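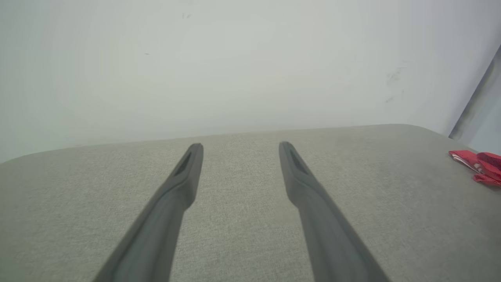

The seat in question, light grey weave, with the usual red something left on it

How do you keep a pale grey seat cushion looking decent?

Posted by Zoltik

Hello all, hoping somebody has been through this. We have a light grey padded seat in the living room, a speckledy sort of weave, and I love it dearly, but I can see faint darker patches coming up on it and I'm not sure whether it's grubbiness or just the way the cloth is made. To make matters worse, everybody in this house drops their things on it the minute they come in, and a lot of those things are bright red. Should I be worried about the colour coming off? The cover doesn't unzip, so the washing machine is out - I did look!

Nillow
Oh, I do sympathise, ours is nearly the same shade. Go over it with the soft brush on the vacuum first, then try a barely damp white cloth on a bit at the back. If the cloth comes up dirty, it's grubbiness, and you can carry on gently with a drop of mild soap in cool water. If it stays clean I'd guess it's the weave and leave well alone. As for the red things, dry ones have never done ours any harm, but I wouldn't leave a wet one sitting there overnight - new red cotton especially.

Woldegiorgis
put hooks by the door. 2 for each person. sorted ours

Related
Getting tea out of a pale sofa
Is a throw cheating?
Washing new red towels for the first time
Cushion gone flat on one side
Where does everyone put their coats?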